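Notebook, sprint timing, continued from the last page.

Waqas wants the Kiani gates signed off before the college meet at Naltdale. I'm not there yet. The maker's sheet says they agree with a full photo finish "in all conditions," and I have never met a timing gate that did anything in all conditions.

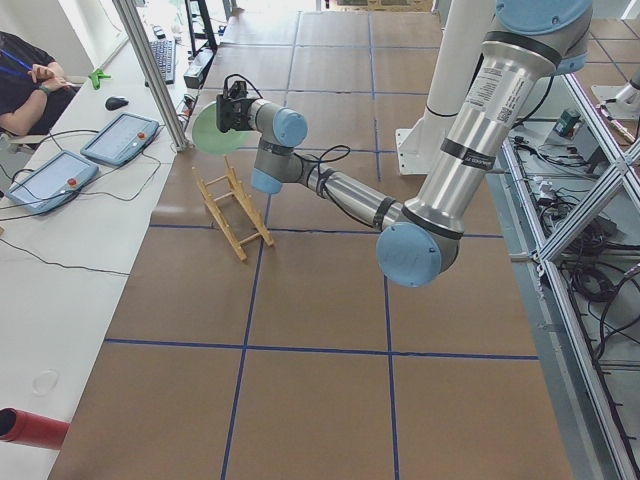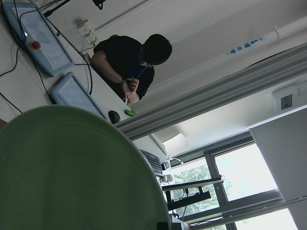

Naltdale, January

Pulled the log from the track club's indoor sessions. 166 clean runs over 60 m, both systems going. Mean gap is tiny, fine, but the mean hides the bad ones. In 18 runs the gate tripped early, and nearly all of those are athletes who dip hard or run with high arms. So it's timing hands. Sohail Mengal says the double-beam setting fixes this. Maybe. He tried it on joggers.

Also don't trust the claim of 1,000 starts per charge. Hevusard printed that figure in their brochure and Dreltard copied it word for word, typo included. Who counted?

To do:
- rerun with double beam, real sprinters, blocks, proper dip at the line
- beam height: measure it at both posts, the left tripod sags
- ask Waqas Durrani which runs he threw out before sending me the file, and why
- get lane 2 on its own, its gaps look different and I don't like it

Until then no gate times go in the results, training marks only. Sohail disagrees, his note is stapled to the back.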